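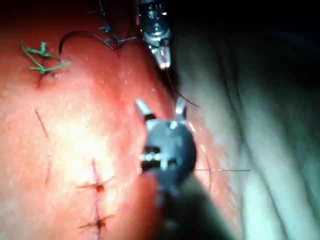

Ticket 307
Project: Wemirier (two-arm suturing policy)
Component: Katona phase estimator
Reported by: Vesna Berisha
Status: Fixed, one item open
Priority: High

Summary
Estimator reports "knot tied" while the needle is still being driven. The policy then opens the right jaws at the wrong moment and the run is stopped by the operator. Seen only on pads that already have finished stitches on them.

Setup
Two instruments, left and right. One fixed camera over the work area, plus wrist cameras. Policy runs on the Eneo control machine. Estimator build from July, trained on the Hovivia recordings. It outputs one of five phases: approach, drive, pull through, tie, trim. The phase label goes into the policy as an extra input, so a wrong label changes what the arms do next.

Steps to reproduce
1. Load a pad with at least one row of finished knots.
2. Start a new stitch next to the last one in the row.
3. Bring the left jaws close to the nearest knot to hold the tissue down.
4. Drive the needle with the right arm.
5. Watch the phase output in the log viewer.

Expected: "drive" until the needle is through.
Observed: "drive", then "tie" for 200 ms or longer, then sometimes "trim". Any "tie" output longer than the hold time reaches the policy.

The fault does not occur on a fresh pad. It also does not occur if step 3 is done with the left jaws well away from the old knots.

First check: calibration
Hand-eye calibration was redone on both arms. No change. Camera sync was checked against the arm clock and was within limits. Replaying a recorded run through the estimator gives the same wrong labels at the same points, so the arms and the network are ruled out.

Second check: what the estimator responds to
I masked parts of the fixed view and replayed the run. Masking the needle has little effect on the bad label. Masking the knot nearest the left jaws removes it. The layout that sets it off is the lower left jaw right beside a finished knot, with the needle tip coming down on the other side. To the estimator this looks like a knot being pulled tight between two instruments.

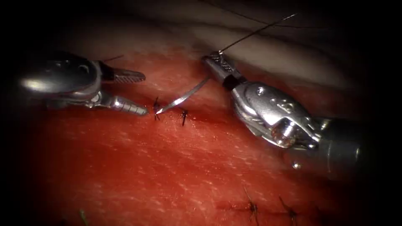 Third check: training data
The July build was trained on 3000 labeled clips. I went through the clips by pad state. Only 23 of them show a "drive" phase with an older knot close to the left jaws. Almost all other clips with a knot near a jaw are labeled "tie" or "trim". The estimator has learned that a knot near a jaw means tying, and in this data set that is a good rule nearly all the time.

Fourth check: wrist view
The wrist view was added to the estimator to settle cases like this one. It doesn't help enough. Depending on the pose, one instrument can take up a large part of the image, and the old knot and the loose threads are in view together. Short trimmed tails and live thread are the same color in most clips. Masking by color was tried and dropped.
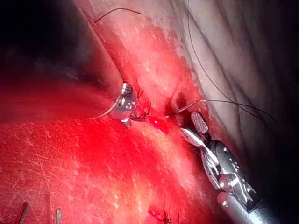
Wrist view. Knot with short tails beside the left instrument tip, long black threads over the creased tissue at upper right.

Thread length in the image was also tried as a cue. Live thread is usually longer than a trimmed tail, but the jaws hide part of it too often for a fixed limit to work.

Cause
Label depends on knot position and ignores whether the knot belongs to the current stitch. The estimator sees a short window only and has no record of knots that were there before the stitch began.

Fix
a) At the start of each stitch, with both arms pulled back, the fixed view is stored as a reference. Every knot found in it is marked as old.
b) Old knots are passed to the estimator as a separate mask channel. They are not erased from the image – erasing them left patches that caused errors of their own.
c) "Drive" can no longer go straight to "tie". It has to pass through "pull through", which needs the right jaws to have released and regripped. Jaw state comes from the arm, not from vision.
d) Retrained with the mask channel on the same clips. No new labels. 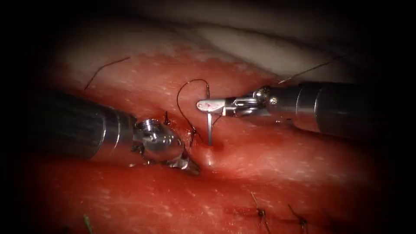
Fixed view. Needle in the right jaws and into the tissue, thread looped up and over to the left, two finished knots at lower right.

Result
Replayed the failing runs with the new build. "Drive" now holds until release in all of them. Item c) alone also stops the bad release, but the estimator then sits in "drive" with low confidence and the policy slows down. Items a) and b) are needed to get normal speed back.

Open
The reference is stored once per stitch. If the tissue is pulled far enough during the drive, the old-knot mask no longer lines up with the knots. Tracking the mask from frame to frame is planned for the next build. Until then, restart the stitch if the mask overlay in the viewer is off by more than the width of a knot.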